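The Tanwood reading series is back!

April 23, 2018 – by the Emamlow Books newsletter desk

I have been sitting on this news for weeks and I can finally spill it: the Tanwood reading series returns this fall, and it's going to be bigger, louder and a lot more fun than last time. We've got 7 nights on the calendar, all in November, all in the upstairs room at Miler Hall (yes, the one with the squeaky stairs – bring soft shoes if you plan on coming in late).

Opening night is the one I'm most excited about. It's all new short fiction, nothing that's been in print before, and every reader gets the same first sentence to start from. I've seen two of the drafts and they could not be more different. One made me laugh so hard on the bus that I missed my stop!

The hall seats 490 with the balcony open, and the balcony will be open. Živković Press is printing a chapbook with all the pieces from opening night, in a run of 820 copies, and you can pick one up at the door. It's 38 pages, stapled, with a cover in the brightest green ink they had.

If you'd like to read at the open mic on closing night, send us one page of whatever you're working on. Poems are great, so are essays, so is the first page of that novel you keep telling us about.

Last updated: April 23

Comments

bookmoth: Already texted my whole writing group. Is the chapbook going to be sold in the store too?

inkyfingers: Please, please do a translation night again. That was my favorite.

pagefortytwo: Is there a time limit for the open mic?
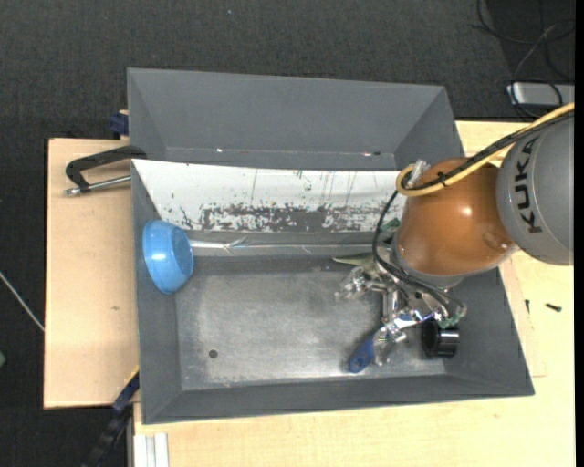 Five minutes each for the open mic, and yes, any leftover chapbooks will go on the front table at the store. Translation night is on the list too – it's the third one!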